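Condensation on the inside of a big divided window -- which gaps do I seal? 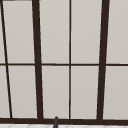 Posted in Home Repair > Windows and Doors, 8 July 2021

mossback_dan

I bought a house in Tumudley last fall and I am trying to get the front room sorted out before the cold comes back. The main window in there has dark bars and a lot of separate panes. From October on I had water on the inside of the glass nearly every morning. It ran down and sat on the bottom rail, and the finish on the rail has gone soft in two spots.

The previous owner left a tube of Eltent sealant in the garage and a note that said "do the window every year." The note does not say where. I don't know if he meant the outside, the inside, or the joint between the glass and the bars.

I have a humidity meter now. In winter it read in the high fifties in that room most evenings. We dry clothes on a rack in there and we have a gas range that vents into the kitchen. A window company quoted me 2536 dollars for new glass throughout. I would like to avoid that if sealing will fix it.

So should I seal the inside, the outside, or both? And do I need to strip the soft finish first?

Asanka Ranasinghe

Sealing is a separate problem from the one you have. Water on the room side of the glass comes from the air in the room. The glass is the coldest surface, so that is where it collects. You could seal every joint in that window and still wake up to wet glass.

Start with the humidity. High fifties is too much in cold weather with older glass. I would aim for 40 percent or a little under when it is freezing out. Move the drying rack to a room with an exhaust fan and keep the door shut. Run the range hood when you cook, and check that it goes outdoors. A lot of them only blow the air back into the kitchen through a filter, and that does nothing for moisture.

Second, look at what is in front of the window. Heavy curtains closed overnight keep warm air off the glass and make it worse. Leave them open a few inches at the sides, or hang them so they stop short of the sill.

Now the sealing. Outside, you want a good bead where the frame meets the wall, and sound putty or glazing sealant where the glass meets the bars. Do not close up the small drain slots along the bottom of the outside frame if yours has them. They let out water that gets behind the glass. I have seen people fill those in and rot out a sill in 3 years.

For the rail, let it dry completely first. Scrape off whatever is soft, sand back to a firm edge, and press the bare material with a screwdriver. If the tip sinks in, you have rot and need to cut it out or use a hardener. If it stays firm, prime and repaint.

Check whether any of your moisture is between two layers of glass. If you can't wipe it off from either side, the sealed unit has failed and that piece of glass needs replacing -- only that piece, so get a price for it by itself before you agree to do them all.

pelletstove778

Just buy a dehumidifier. I have a Kinow and it pulls a lot of water out. Empty it every day. Problem gone.

Tessie R.

Agree with most of the long answer. One thing to add, the stick-on plastic film kits work fine as a stopgap. You tape it to the frame on the room side and shrink it with a hair dryer. I used one through two winters in a rental on Sarmiento Street. Clean the frame with rubbing alcohol first or the tape lets go. On a big window get the wide roll, and have a second person hold the far corner. It can lift paint when you take it off in spring, so I wouldn't put it over that soft finish until you've repaired it.

Comments

mossback_dan: Thanks. Wiped both sides and all of it comes off on the inside. Rack is going in the laundry room. The range hood has no duct at all, so that's the next job.

gail_in_4b: Old Eltent goes bad in the tube. Squeeze some on cardboard and see if it sets overnight before you use it on anything.

pelletstove778: Mine cost a lot less than new glass is all I'm saying.

We use cookies to remember your login and settings. By continuing to use this site you accept our cookie policy. Accept | Manage settings

Contact us | Community rules | © 2021 | Back to top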